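Ravero paired hand grippers, long-ish review
Posted 06/07/2019
Filed under: data collection, imitation learning, hardware

Short version for people who only read the top: good grippers, ok tracking, bad cable clips, the method itself works better than I expected on drawers and worse than I hoped on anything you have to let go of. Would buy again. Would buy different clips.

Longer version. We've had the Ravero set at Jamodside since January. Two hand-held grippers, a marker cube for each, cables, and the Khúc software from Ilivum that turns the recordings into gripper paths. You sit down, hold one in each hand, do the task. No robot arm in the loop while you record. Then you train on the paths and run the result on actual arms. 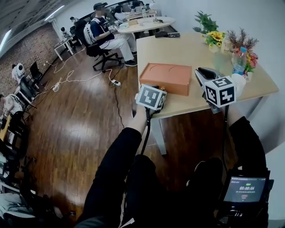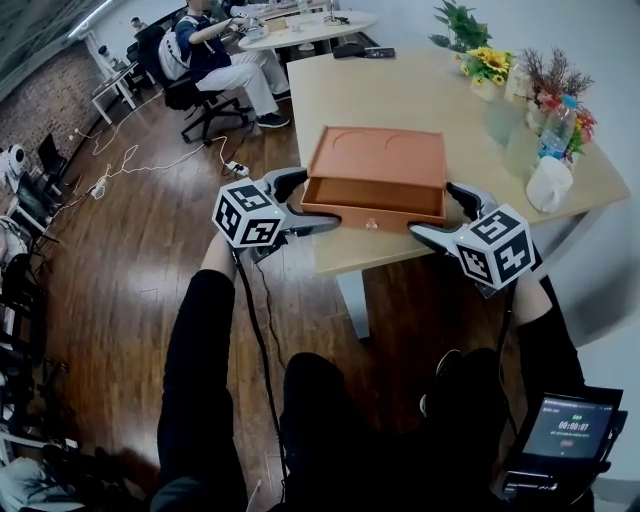

Ravero set at the drawer box. Shut in the first picture, drawer open in the second.

What I wanted to know. Can you skip teleop for simple two-handed jobs? Teleop on our arms is slow and everybody hates it after an hour. You overshoot, you wait, you overshoot the other way. Hand grippers are supposed to fix that. You feel the contact yourself and the robot gets the same fingers at the end, so in theory nothing is lost in translation. In theory.

Setup

Quick. Unbox to first recording in an afternoon, most of which was Khúc wanting a newer driver. The calibration is a little dance where you turn each cube slowly in front of the camera until it has seen all the sides it wants. Do it properly. I rushed it the first time and got paths where the left hand was tilted the whole way through, which you don't notice on screen and very much notice when the arm tries to follow it.

Also label your cubes left and right. The IDs are different but the software lets you swap them without any complaint. Lost a morning to that.

In the hand

Nice. Really nice. The jaws are stiff enough that you can pull on something without the fingers bending away, and the squeeze is smooth all the way. Grip sizing fits me, less good for people with small hands, the reach to close is on the long side. There's no adjuster. There should be an adjuster.

The cube on each gripper makes the thing feel odd for the first few takes. You keep thinking you're going to knock it on the table. After that you stop thinking about it, and then you do knock it on the table. Mine survived. Recheck calibration after any knock, even a soft one.

Weight is fine for a drawer. For long sessions my forearms gave up before my patience did. Take breaks, the late takes in a long block are visibly sloppier and the policy will learn the slop.

Cables. Ok so the cables. One per gripper, and the clips that come in the kit are junk, they let go whenever you turn your wrist past a certain point. The cable then drops, tugs on your hand right in the middle of a pull, and there's your take gone. Velcro straps from any hardware store fixed most of it. I'd pay extra for a wireless version tomorrow.

Tracking

Khúc tracks the cubes from the camera view and fits a smooth path through it. When both cubes are in clear view it's excellent, I have no complaints at all. When one hand passes in front of the other it guesses. It will tell you it guessed, in a column at the far right of the log that is hidden by default. Turn that column on!! First thing you do.

Bright window light was a problem too. Blinds down, problem gone.

Export is slow. Like go-get-lunch slow for a full day of takes. And it doesn't resume if it dies halfway, starts over from the first file. Ilivum says this is being worked on (they said that in January as well).

The test

One main task. Box on the table, drawer in the front, one hand steadies the box and the other opens the drawer. Sounds dumb. It's a decent test because it fails in useful ways - let up with the steady hand and the whole box comes toward you, grab the drawer crooked and it jams.

3,263 takes recorded over the whole stretch, across the drawer and a few side tasks (cup moves, lid lifts, handing an item from one gripper to the other). Of those, 1,404 were clean drawer takes and that's what the main policy was trained on. 484 takes overall got thrown out for tracking trouble, mostly the hand-in-front-of-hand thing and mostly from the first weeks before we learned how to sit. The rest is side tasks or drawer takes where the human just messed up.

Training was plain behavior cloning, nothing fancy. Image plus gripper pose in, next short bit of motion out. I didn't tune it much. The point was to see what the data is worth, not win anything with the network.

Results

75 trials on the real arms, box position changed between trials, same table.

Opening the drawer: good. Better than our teleop policy on the same box, and the motion looks calmer. The teleop one has this stutter at the moment of contact that comes straight from the humans stuttering at the moment of contact. The hand gripper one just goes in and pulls.

Steady hand: also good, which suprised me. I figured the policy would learn the pulling hand and treat the other one as decoration. It doesn't. It gets there first, presses, stays. If you shift the box a little before it makes contact it follows.

Letting go: bad. After the pull the gripper should open and back off. Often it opens half way and hangs there. Went back to the data and the reason is boring, people recording let go in all sorts of ways. Some of us open and lift, some slide off sideways, some just stop and end the take. We never agreed on an ending. So that one's on us more than on Ravero, but the manual could say one sentence about it and it doesn't.

Box turned at an angle: mixed. Small turns fine. Large turns it goes for where the drawer front would have been. We have very few takes with big turns so, yeah. It knows what it was shown.

New box, different height: no. Didn't work at all. Not counting that in the trials, just tried it a few times at the end of a day. Somebody with more variety in their boxes should run that properly.

What about the gap between hand and arm

This is the question I get most. The human wrist does stuff the arm can't. Early on a good chunk of our takes had wrist angles the arm would have to fold itself in half to reach. Khúc has a check for this where you load your arm model and it flags takes that go out of range. Works well. Wish it ran live with a beep or something and not after the fact, you find out at export that half your block is useless.

Speed is the other one. Humans are fast. Playing the paths back at full human speed made the arms unhappy, so we slow everything down on the robot side. For a drawer it makes no difference. For anything where timing matters (pouring, tossing, catching something that tips) I would not trust it without more testing.

Compared to teleop, in general

Takes per hour isn't even close, hand grippers win by a mile. New people are useful within minutes, with teleop it's days. Quality per take is a bit lower on paper becuase of the tracking drops, but you have so many more of them.

Where teleop still wins: you know for certain the robot can do it, since the robot just did it. And you see what the robot sees. With the hand grippers there are takes that look perfect and are no use to the arm.

We're keeping both. Hand grippers for bulk, a small teleop set on top for the endings. Early look at that mix is promising but I don't have numbers I'd want to stand behind so leaving it out.

Gripes, quick list

Cable clips, see above.
No grip adjuster.
Guess column hidden by default. Why.
Export doesn't resume.
The finger pads come off with normal use, spares are sold only as a full finger. Silly.
Khúc names files by start time only, so two people recording on two sets will overwrite each other in a shared folder. Ask me how I know.

Good stuff, also quick

Stiff jaws, smooth squeeze.
Range check against your arm model.
Path files are plain text, easy to read into whatever you use.
Support answers email. Slow but a person who has used the thing.

Who should get it

Labs with arms already running and a pile of simple contact tasks. Drawers, doors, lids, picking stuff up and putting it down. If you have no arms yet then wait, you won't know if your data is any good until it runs on something.

If your tasks need fingers that do more than open and close, wrong kit.

4 out of 5. Would be 4 and a half with decent clips. I'll update when the mixed data run is done, and if anyone has the resume thing working in the newer Khúc build leave a comment please, mine is exporting right now and I'd like to go home.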